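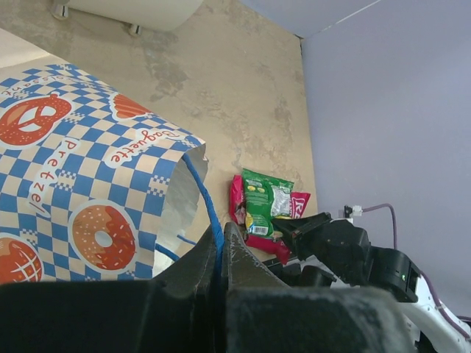 The bag, showing its pretzel and donut side.

Grerkotau Residents' Association, Snack Bag Subcommittee
Minutes of the June meeting, held in the back room at Stodum, 7:00 p.m.

1. Previous minutes
Approved after the word "edible" was struck from item 4.

2. The bag
The secretary reported that Kuster had quoted for plain bags and Fitton for bags with a bakery print. The print won by one vote. It was pointed out that a bag saying Croissant, Baguette and Pretzel may raise hopes that a bag of candy will then dash. The chair felt people would cope.

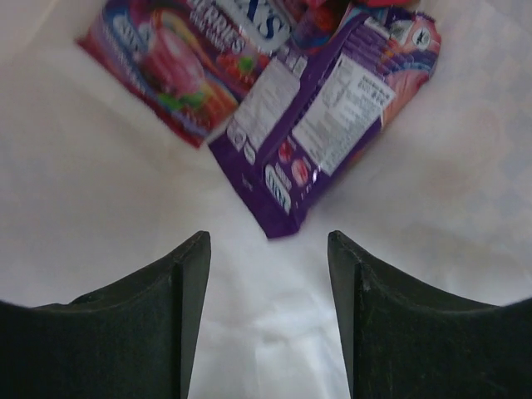
There followed a long discussion of packing order. The member for the east stairwell wants larger packages in first and small ones dropped in after. The member for the west stairwell has always done it the other way and sees no reason to stop now. Large first was adopted on trial.

3. Contents
Berry candy stays. A motion to add raisins found no seconder.

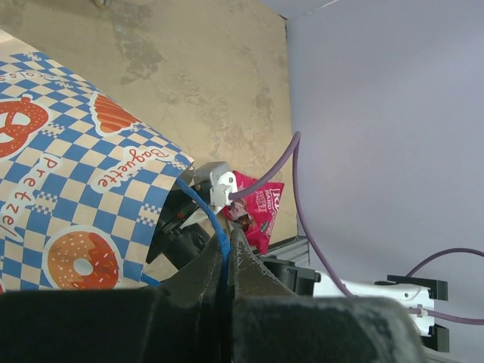 It was agreed that bags must be opened fully before anything goes in, as last year's were filled through a gap and several corners suffered. Candy goes in upright if it will stand, and flat if it won't. Tops are to be left unstapled. The stapler is still missing.

4. Money
We have 1187 in the account and need roughly 15 more bags. The proposal to order 3000 and "be done with it" was noted.
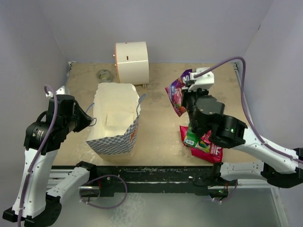
5. Any other business
Packing to start at 9 a.m. Bring scissors.

Meeting closed at 8:40 p.m.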